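Dakby Bench Lead Set, Model 525

Two leads, one red and one black, with alligator clips that bite when asked and let go when told. Zoila Correa drew up the Dakby in Julluvville after her previous set gave out halfway through a battery test. She is still a little sore about it.
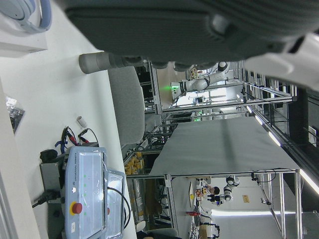
Red and black leads with alligator clips, on a white tabletop.

Sold in pairs, and they will tangle. We tried a storage strap in June and customers lost the strap.

Order no. 649. Spare clips are 902. Not for house current, however confident your brother-in-law sounds.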